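# Reading a Product Page: Handheld Grippers

Notes for Thursday's session. Bring the Lodari brochure and something to write rude comments with.

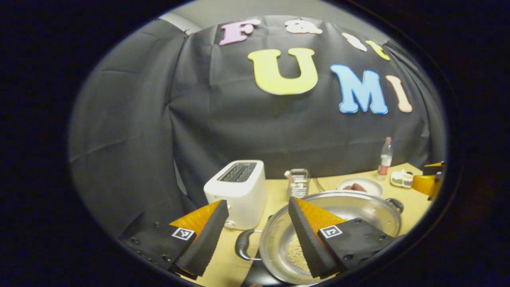

The question for this week is the one we asked about the Gosselin arm in September: what is being sold, and to whom? The Lodari kit is a handheld gripper for collecting demonstrations. A person does a chore with it, the recordings go into training, and a robot does the chore later. "Later" is carrying a lot of weight in that sentence, and the brochure leans on it heavily.

## What you get for the money

- 2 handheld grippers
- a set of printed markers for the fingers
- spare finger pads
- the Tikon software, one seat, one year

The price is $900 without a camera. Ginette Bouchard's term for this is "batteries philosophically included." Put the camera in your budget before you compare it with anything else.

## Claims worth poking

**"Up to 19 hours of recording per charge."** Charge of what? The gripper has no motor. I wrote to ask and received a very friendly link to the same brochure.

**"Works with any robot."** Any robot that can wear the same fingers and has a wrist camera in the same place. Check the mounting drawing, page 2. If your arm came from Drillness, you will be making an adapter plate, and then you will be making it again.

**"No training needed."** True for opening and closing the thing. Collecting data that is any use takes practice. People rush, block the camera's view of their own work, and move the way no robot arm can. Maëlle Hawthorne's handout from last term covers this better than I do, so reread it.

## On kitchen tasks

Vendors love a kitchen. Everyone knows what breakfast looks like, and a viewer will forgive a lot if there's food on the table. For our purposes kitchens are a fair test: shiny metal, clear plastic, small loose stuff, soft things that squash. Ask which of those the vendor's published results cover – and how many tries each one took.

## Before Thursday

Write one page, as if to a lab manager with a small budget and a short temper. Say whether to buy, and name the one figure you would want from Lodari first. "It depends" is allowed once.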